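**Nokville Public Library** – notices on the winter lending period, October 2024

1/ The Nokville Public Library will change its lending rules for the winter period. The new rules apply at the main building and at the Prudus Street branch.

2/ Standard loans will run for 33 days. Items with a waiting list keep the present limit and cannot be renewed.

3/ The craft and textiles shelves have moved to the second floor, next to the large-print collection. The move adds 384 titles to the open shelves, including pattern books that were previously available only on request.

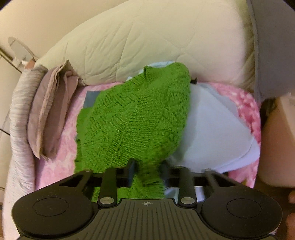 4/ Cardholders may have up to 63 items on loan at one time. Magazines count toward this total – reference volumes remain for use in the building only.

5/ Overdue notices will go out by email. Patrons who prefer a printed letter should tell the front desk before the end of the month.

6/ The Nikolovski Reading Room will close for new flooring in January. Study desks will be available on the first floor during that time.

7/ Questions about loans may be sent to Imelda Ambrosio, Circulation. Requests for group visits go to Solange Huet, Public Programs.

8/ Correction to post 5: the deadline for printed letters applies to the main building only. Prudus Street patrons may ask at any time.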